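August 2021

Two drawers down, four to go! I've been teaching the arm in Rorkia to open a little cabinet, steering it by remote control from my keyboard, and I'm hooked. My first tries were awful (I kept coming at the knobs from too high up), but after 100 demos my hands just know the way in. Slow over the table, tilt the wrist, then creep up on the front.

The plan is 3,000 demos by the end of September, which sounds nuts, but they go fast once you get a rhythm! Next up is the right-hand column, and I still can't decide which drawer to do first.
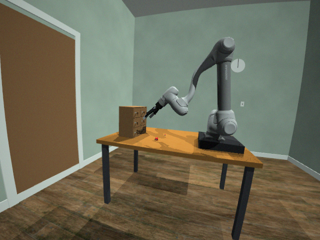
Lining up with the drawers in the simulator.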